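Kodell Two-Part Floor Coating Kit, Grey – my review after one year in the workshop 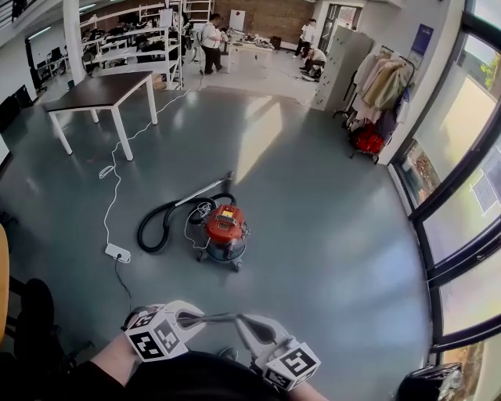 The grey epoxy floor with the shop vacuum standing on it.

I bought the Kodell kit last August for the workshop I rent in Cillham. Before I ordered it I read many reviews, and most of them were written one or two days after the work was done. At that time every floor looks good. So I decided to wait a full year and then write mine. English is my second language, please excuse it if some sentence is a little stiff.

First the numbers. My kit cost 254 pounds with delivery. The box says it is enough for 38 square metres in one coat. My floor is 28 square metres, so I believed I would have plenty left for a second coat in the places with most traffic. I had much less left than I expected. Old concrete drinks the first coat, and mine was very old and had never been painted. If your concrete is rough, please calculate with a good reserve.

What is in the box: one large tin of resin, one smaller tin of hardener, a bag of etching powder, a roller sleeve and a pair of thin gloves. The roller handle is not included, and this is not written clearly on the product page. I had one at home from Duvik, a cheap one, and it did the job. The gloves were torn before I had finished mixing. Buy proper ones.

The preparation

This was the longest part and I would like to write more about it, as the instruction sheet gives it only four lines. You must remove all the grease, then wash with the etching powder, then rinse, then rinse again, and then wait until the slab is fully dry. I scrubbed on my knees the whole first weekend. Near the door there was an old oil stain which I cleaned three times. After the third time water still made small drops on it, so I ground this place down with a borrowed grinder. I am glad I did it. A neighbour in the next unit used a different product and did not treat his oil stains, and now his floor comes off there in pieces as big as a hand.

For dryness I taped a piece of plastic sheet on the concrete in the evening and looked under it in the morning. The first time there were drops on the inside. I waited four more days, with the door open whenever it did not rain, and then it was good.

Small holes and cracks I filled with Saragih repair mortar. It is sandy and you have to press it in hard, but it has stayed where I put it. The Kodell sheet recommends their own filler, which costs double. I can't compare them.

Mixing and rolling

You pour the hardener into the resin and stir slowly. The sheet says five minutes. I stirred longer, with a paddle on a slow drill, and I scraped the sides and the bottom of the tin several times. After this the material must be used quite quickly. In my case it began to get thick after forty minutes, and it was a warm day. In summer I would start at six in the morning.

The smell is strong. It is not so bad as solvent paint, but I had a headache in the evening although both doors were open. Please wear a mask with the right filter.

Rolling is easy if you work in strips and always keep the edge wet. I made one mistake. I stopped to answer the telephone, and when I came back the edge was already sticky. There is a line across the floor in that place and it is visible when the sun comes in low. The second coat made it softer but did not remove it.

I walked on it in socks after a day and in shoes after 2 days. The heavy bench I brought back after one week, as the sheet says.

After one year

Now the part which I was missing in the other reviews. The colour has kept well. It is a plain middle grey, a bit lighter than on the lid of the tin. Beside the window it has become slightly yellow, but I noticed this only when I moved a cupboard and could compare.

Sweeping is the best change. Before, the concrete made its own dust and I could sweep all day without an end. Now the sawdust comes off in one go. Coffee, glue and linseed oil can be wiped away if you do not leave them overnight. Wood glue I even leave on purpose until it is hard, and then it jumps off with a scraper.

Scratches: yes, there are some. Dragging a steel stand made two light marks that I can feel with a fingernail. A chisel fell on its corner and left a small white point. Small castors do no harm, but a stone chip caught under one of them will draw a line, so I sweep before I roll anything heavy.

Slipping is my one serious complaint. When the floor is dry it is fine. With water on it, or with very fine sanding dust, it becomes really slippery. Kodell sells an anti-slip powder for the last coat, and I did not buy it – I wanted a smooth surface for the broom. Today I would put it at least in a strip by the entrance, where one comes in with wet shoes. I have a rubber mat there now, and it moves.

The customer service I contacted once, to ask if I can put a new coat over the old one without grinding. They answered after three days that it must be sanded matt first. It was a short answer, but polite and clear.

Would I buy it again?

Yes, for a workshop of this size I would. For a garage where a car comes in with hot tyres I can't say, I have never had a car on it. The price is fair if you count your own work as free, and you should know that it is a lot of work. I would order one kit and an extra small tin together, as ordering the small tin later costs the delivery a second time.

Good: hard surface, easy to sweep, colour stays nearly the same away from the window, oil can be wiped off.
Less good: slippery when wet, covers less than the box says on old concrete, poor gloves, no roller handle.

I give four stars from five. The missing star is for the instruction sheet and for the wet entrance.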